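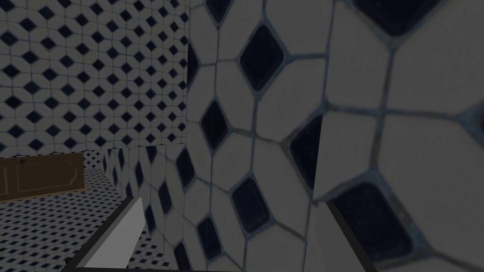
The wrist view in our simulated kitchen, Wednesday night. So much tile.

So I finally joined the robotics club I kept promising myself I'd join, and they put me on the simulation team, which suits me fine because I can break as many things as I like and it costs the club zero dollars. Our entry this year is called Lelen (don't ask me, it was voted on before I got there) and the job is simple to say: find a cup, pick it up, set it down somewhere else. We run it all in simulation first and then in June we take the real arm to Terkdale and hope for the best.

My part is what the arm sees on its way to the cup. I picked the tile for the room myself — white hexagons with navy diamonds, like my grandmother's bathroom — and I was pretty proud of it! Then I put the same pattern on the walls and the floor and went home happy.

Well. When the gripper gets in close to a wall, the diamonds go huge, and over on the far wall they're tiny, and our matching code can't tell one diamond from the next. It would lock onto one, slide over to its neighbor and decide the arm had moved when it hadn't. I ran 600 tries over the weekend and 89 of them ended with the arm parked near a wall, nowhere close to a cup. I had a little cry and then a big sandwich.

Yaowalak Duangkaew, who has done this competition before, looked at my screen for maybe a minute and asked if I had anything in the room that wasn't tile. I did, sort of. There's a brown wooden panel low down by the floor, and it's the one thing in that view you can't mistake for anything else. So now we're giving the code some landmarks to hang on to. I've also added a second room with plain painted walls, so we can compare.

She wants me to keep the tile room too, as the hard test. The first batch with landmarks got the bad runs down to 54, which I'll take!

Next up is the lighting. It's pretty dim in there and I want to try it brighter before I touch anything else. Also I owe the Hukmont team an email about sharing practice time, and I still haven't written it.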